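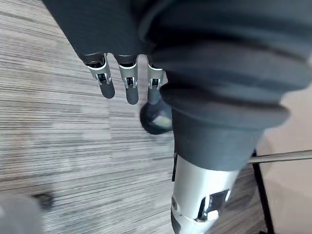
Carpeted floor, three fingers pointing down at it.

Jarwood Carpet Library: Frequently Asked Questions
Last updated October 2019

What is a carpet library?
A place that lends out carpet samples. You take a few home, put them on your own floor, and find out that the color you loved under our lights looks like oatmeal under yours. Then you bring them back.

How many samples do you have?
3247 on the last shelf count. Some 600 of those are beige. We don't make the carpet, we only lend it.

How long can I keep them?
27 days. If you need longer, email before they're due and we'll usually say yes. If you email after, we'll still say yes, but with a sigh and a $2 fee per sample.

Can I borrow more than one at a time?
Up to eight. People who ask for more than eight are generally trying to avoid a conversation with their spouse, and the limit is there for both of you.

My dog slept on one. Is that a problem?
Vacuum it. If the dog did more than sleep, it's yours now and we'll bill you the replacement cost printed on the back.

What's the difference between loop and cut pile?
Loop pile leaves the yarn in little loops. Cut pile has the tops sheared off, so it feels softer and shows every footprint. Cats have strong opinions about loop pile and will share them with their claws.

Do I need a new pad as well?
Probably. Old pad flattens out in the places you walk most, and new carpet on top of it will flatten there too. Ask the installer to lift a corner and show you.

Which direction should the pile run?
Usually toward the main door of the room. More to the point, every piece in the room should run the same way, or the seam will look like two different carpets.

Do you install?
No. Ehab El Ouafi keeps a list of fitters at the front desk and will tell you which ones return calls. It's a short list.

Where did the Omurport range go?
Discontinued in June. We still lend the old samples if you enjoy wanting things you can't buy. The closest match is Clilport in the heavier weight.

Who do I contact about a lost sample?
Obsa Demissie, extension 2086. Check under the couch first.

Do you lend rugs?
Samples only. The big Kılıçarslan rug on the wall is also not for loan, however nicely you ask.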